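01/11/2018

Second week on the sock task. The goal is unchanged: collect enough demonstrations that the policy can be trained on recorded arm motion and wrist video alone, with no hand-written grasp rules. Bleddyn asked for a write-up of how the episodes are being gathered, so these are my notes, tidied a little.

## What counts as an episode

An episode starts with both arms at home and the recorder running. The operator teleoperates the arms through one sock transfer, returns to home, and presses the pedal. Anything else that happens in between stays in the recording. Missed grasps stay in too, provided the operator recovers without touching the socks by hand. Heledd and I disagreed about this. Her view was that a miss teaches the model to miss. Mine was that a model that has never seen a recovery will have nothing to do after its first bad grasp. We are keeping them, tagged, so they can be filtered out later.

Yesterday I got through 43 episodes and threw away 3. Two had a stalled video stream. In the other I had forgotten to home the left arm, so the first few seconds are meaningless.

The wrist view is the one I care about most. It keeps both fingertips in sight at the bottom, which gives the model a fixed reference for how far the tub is from the grasp point. It also picks up a good deal of the other arm and its cabling, and I have left that uncropped for now.
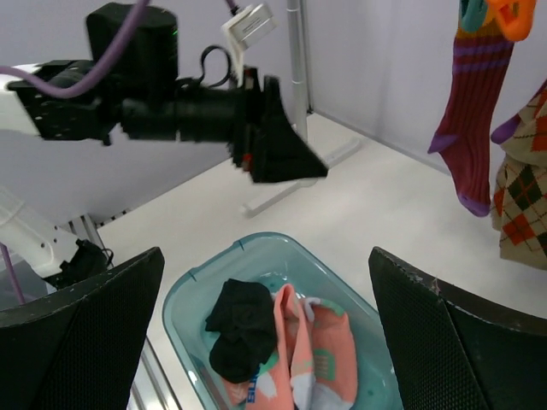 ## Varying the socks

Color matters more than I expected. A black sock in the pale blue tub is easy to segment by eye, but against the black fingers it mostly disappears, and operators slow down there. You can see it in the joint velocities. Patterned socks have the opposite problem: plenty of texture, and an outline that is hard to follow once the fabric folds.

I now change the socks between batches and let them land however they land. Arranging them neatly produced a dataset of neat socks -- useless outside this table.

## Still open

- Timestamps from the Hastov recorder drift against the arm logs. Resampling hides it but does not fix it.
- Motion blur on fast moves. Siwan suggests a shorter exposure and more light.
- Operator style. Aled approaches from the side, I come straight down. Mixing the two may give us a policy that averages them and does neither.

I will train on the first batch over the weekend, once with the tagged misses and once without, and post both loss curves.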